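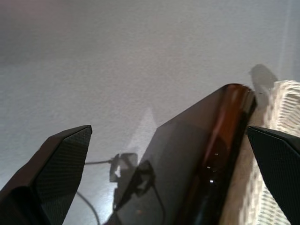 Chapter 6
Planning a Task for Two Arms

In this chapter you will learn to:
divide a household task into stages
decide which arm does the work in each stage
write a stop condition for every stage
keep a run log that another team can read

Before you start, you should have finished the gripper exercises in Chapter 5 and have your team notebook with you. The chapter takes four class meetings. Teams that prepare for the Starneck student challenge in February should also read the scoring rules at the end of the book.

6.1 Why laundry?

When Krishnamoorthy Naidu began the robotics course at Planden, his students wanted to stack blocks. Blocks are a good beginning, but they have the same shape in every run. A shirt does not. It folds over the fingers, it hangs lower on one side, and it can cover the thing you want to see next. For this reason the class project in this book, called Fliltier, is built on one ordinary job – moving clothes between a basket and a washing machine.

The first Fliltier team kept a log of 214 runs. Most of their notes are not about the motors. They are about small decisions: where to take hold of the cloth, how high to lift it, and when to let go. You will meet the same decisions in your own work, and you should write them down on the day you make them.

6.2 One arm or two?

A common mistake is to give both arms something to do all the time. In many stages one arm works and the other one waits near by, ready to help. Waiting is also a part of the plan. Write in your stage table where the second arm waits and how far it must stay from the first.

Look at the garment in Figure 6.1. The red cloth is held in one gripper and hangs down toward the basket, and the door of the machine is open. Discuss with your team which arm should move next, and what could touch the door on the way.

Figure 6.1 Cloth held by one gripper near the open machine.

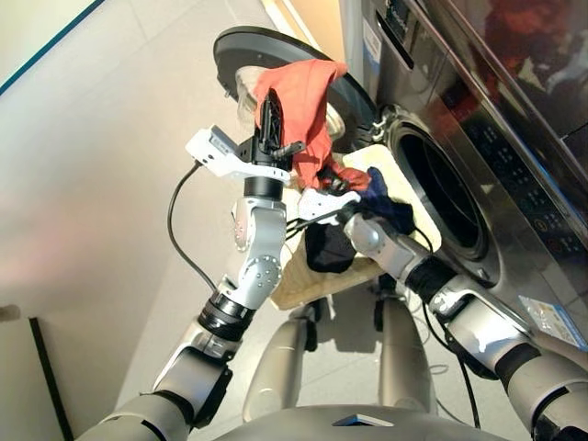
6.3 The stage table

A stage table has one row for each stage and four columns: start position, working arm, waiting arm and stop condition. Fill in the stop condition first.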